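Seams, Folds and the Four-Layer Problem

By Clodagh Cullinane

Light-blue denim is harder to store well than the dark kind. Each crease left in it for a season tends to come out paler than the cloth on either side, and the lighter the wash, the sooner the edge of the fold goes thin. Colm Mac Mathúna has spent eight years repairing jeans in a workroom at Idildale, and a good share of what comes to his bench in October, when the heavier clothes come out of boxes, is fold wear.

The mechanism is simple. Denim is a twill: the weft passes under two or more warp threads before it goes over one, and each row is offset from the last, which produces the diagonal rib. The warp is dyed and the weft usually is not. Indigo sits mainly on the outside of the warp yarn and leaves the core white. Rub the outside away and the core shows. A sharp fold lifts a narrow strip of warp above the rest of the cloth, and every time the pile is moved, that strip takes the rubbing.

Seams add to the trouble. The inseam or outseam of a standard pair is often flat-felled, meaning the two edges are wrapped around each other and stitched down in two parallel rows. Counting the overlap, the needle goes through four layers. Fold a leg across that and the seam will not lie flat. It stands up as a hard lump, and the single layers beside it stretch to get around it.

Mac Mathúna keeps a ledger. His last full count ran to 3,435 garments, each entered with the position of the damage. He gives no percentages, on the grounds that customers bring him what they notice and throw out the rest. He will say that knees and pockets fill most of the pages, and that storage creases have a column of their own.

His folding method is plain. Close the zipper and button. Lay the jeans face up and bring one leg over the other, so that the side seams sit together along one edge. Push the crotch point back in to make a straight line. Then roll the legs loosely toward the waistband - he does not fold them in thirds - and stop when the roll is as thick as a fist. The ridge should be round. If it can be pinched to an edge, it is too tight.

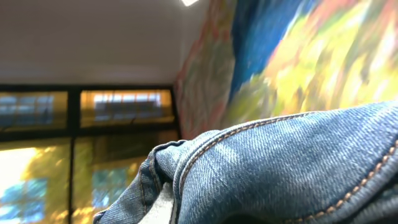 Photo: Etstead archive

Topstitching is the place to look when checking a fold. The orange-tan thread is thicker than the thread used inside the garment, and it shows up well against pale cloth. When a row of it follows the crest of a ridge, the thread is carrying the bend along with the fabric. Mac Mathúna's rule is to shift the fold a finger's width to one side, so that the stitches lie on the slope.

Small tight creases near the end of a fold matter more than the big ridge. They form where there is too much cloth for the space, and shaking the piece out once will usually clear them. Pressing by hand only sets them.

Shelf depth decides the rest. The Lulteck drawer units in the workroom are shallow and take one layer of rolls. The older Ó Riain cupboard is deep, and jeans there are stacked two high, heavier pairs at the bottom, with the rolled edge facing out. Everything is refolded twice a year along a different line. The last entry for the cupboard, in pencil inside the door, reads 12/8/20, "all turned, bottom shelf relined."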